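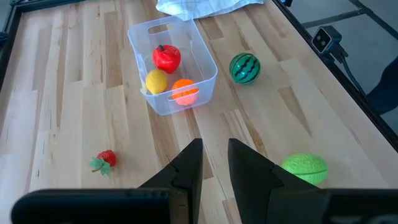

*Recipiente translúcido sobre una mesa de madera clara.*

# Preguntas frecuentes sobre la bomba de calor comunitaria de Palska

Actualizamos esta página cuando una pregunta llega al buzón más de dos veces. Algunas han llegado bastantes más.

## ¿Qué es exactamente lo que se va a instalar?

Una bomba de calor aerotérmica central, modelo Maver, que sustituye a la caldera de gasóleo del sótano. Dará calefacción y agua caliente a las 161 viviendas de la urbanización. El depósito de gasóleo se vacía, se limpia y se retira. No, no se puede conservar para hacer una bodega. Lo hemos preguntado.

## ¿Funciona cuando hace frío de verdad?

Sí. Rinde menos que en un día templado, como casi todos nosotros, pero sigue funcionando por debajo de cero. Para las noches más duras hay una resistencia eléctrica de apoyo que entra sola. Quien tenga dudas puede pensar en su congelador, que lleva años sacando calor de un sitio helado sin que nadie le exija explicaciones.

## ¿Tengo que cambiar los radiadores?

En la mayoría de los pisos, no. El agua circulará a menor temperatura que ahora, así que los radiadores estarán templados durante más horas en vez de arder a ratos. En los áticos y en las viviendas de esquina, la empresa instaladora, Overgaard, revisará si hace falta alguno más grande. La revisión está incluida en el presupuesto. El radiador, si hace falta, también.

## He puesto la mano en el radiador y no quema. ¿Está roto?

Lea la respuesta anterior. Mire luego el termómetro de la habitación. Si marca menos de lo que pide el termostato después de una tarde entera, escríbanos.

## ¿Cuánto me cuesta?

La derrama es de unos 3000 euros por vivienda, antes de ayudas. Se puede pagar de una vez o a plazos, sin recargo. La subvención está solicitada y se descontará de los últimos recibos cuando se cobre. De la fecha de cobro preferimos no opinar por escrito.

## ¿Y cuánto me ahorro?

Depende del precio de la luz, del precio que habría tenido el gasóleo y de si usted duerme con la ventana abierta en enero. El estudio energético calcula un ahorro de 894 euros al año para el portal 2, que es el que más consume. Los demás portales tienen su propia cifra en el anexo. Es un cálculo, no una promesa, y el anexo lo repite en cada página.

## ¿Hace ruido?

Algo. Las unidades exteriores van en la cubierta, sobre apoyos antivibratorios y detrás de una pantalla acústica. De noche trabajan en modo reducido. Si aun así le molesta, anote la hora y avise, porque «todo el rato» resulta difícil de medir con un sonómetro.

## ¿Cuándo nos quedamos sin agua caliente?

Las obras empiezan en abril, con la calefacción ya apagada. El corte de agua caliente será un viernes, de nueve de la mañana a seis de la tarde. Se avisará en los portales con una semana de antelación. Rogamos que no se arranquen los carteles, ni siquiera los feos.

## ¿Podemos añadir placas solares?

La cubierta tiene sitio y el cuadro eléctrico se deja preparado. La propuesta se votará aparte, en otra junta, cuando hayamos descansado de esta.

## ¿Cómo sabré lo que gasto?

Cada vivienda tendrá un contador de calor y la lectura se consulta en la aplicación Manance. Quien prefiera papel puede pedirlo en administración y lo recibirá con el recibo trimestral. El contador no distingue entre una ducha de cinco minutos y una de cuarenta. El recibo, sí.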